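Putum is a software package for structural reliability analysis, first released in December by the engineering firm Geremska. It estimates how likely a part is to fail when loads and material strengths are treated as random variables.

The program offers 2 solution methods, sampling and a fast approximation. Geremska claims the approximation needs around 40 model runs where sampling needs thousands, but the claim rests on the firm's own test problems, most of them with smooth limit states. A comparison by Stesta, a reseller of the package, can hardly be called independent. Results for problems with more than 30 variables have not been published.
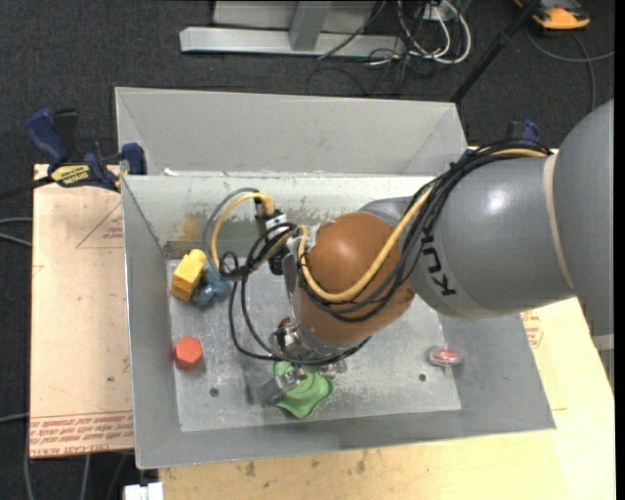 Industrial robot arm over a metal bin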